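4.2 Checking the gripper fingers (Dorley hand unit)

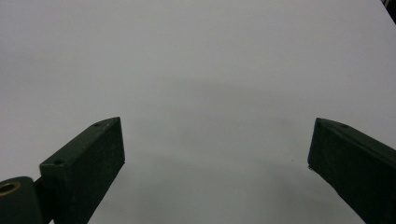
Fig. 7. Fingers open over a plain white surface, nothing held.

1. Open the fingers fully and hold the unit above a clean white surface.
2. Look at the small screw holes on top of each finger. Remove dust with a dry brush.
3. Check the brass-colored bushing at the left mount. Put one drop of Uklow oil every 200 hours.
4. Close and open the fingers 20 times. Both tips must arrive at the same height.

Caution: Do not put oil on the finger faces.

Note: If one finger is loose, go to section 4.3.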